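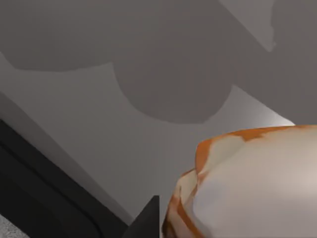 The hard water starts at Skineck. South of the ridge the taps run off the moor and a kettle will last for years without a mark on it. North of the ridge the supply comes up through chalk, and people in Mivwood descale theirs every couple of weeks and think nothing of it.

I moved from one side to the other in December, a distance of 20 miles, and spent the first month wondering what I had done wrong. The tea had a skin on it. The shower head sprayed sideways. Soap that used to foam left a grey ring on the basin and very little else.

Hardness is just dissolved rock, mostly calcium and magnesium picked up as rain works its way down through the ground. Heat the water and some of the calcium comes out again as scale. It is harmless to drink. Some people prefer the taste, and brewers have long sought it out for pale ales.

The cost is in the heating. Scale on an element slows the heat getting through, so the same bath takes more power. The plumber who looked at my tank had taken the old element out and put it on the step, where it looked like a piece of coral. He charged me for the new one and told me to turn the thermostat down a little, as scale forms faster in very hot water. 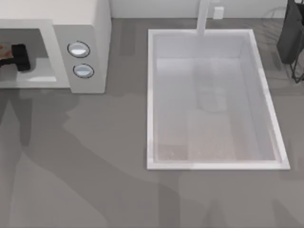
Is a softener worth having? In a hard water area it can be, if you have the space and mean to stay put, though it won't suit every house.

I asked for two quotes. The cheaper was 900 pounds fitted and the other came to 2000, with a bigger tank and a longer guarantee. Both used salt, which has to be topped up, and both fitters wanted to leave one kitchen tap on the untreated supply for drinking. My cupboard under the stairs was too narrow for either.

So I have done what most of Mivwood does. I keep a bottle of white vinegar by the cooker and a bag of citric acid in the shed. The shower head goes in a bowl of vinegar overnight. The kettle gets a spoonful of citric acid, a boil, a short wait and two rinses. Vinegar stays well away from marble and other limestone, which it eats.
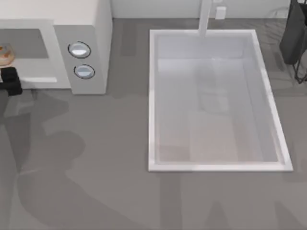
A neighbour from Flernness, on the soft side, thought all this was a lot of fuss and said her own trouble was the reverse: soft water took ages to rinse the shampoo out, and it had left green stains under her copper pipes. She would swap, she said, for a decent lather that knew when to stop.

I have the kettle down to once a fortnight now. The old element is still on the step.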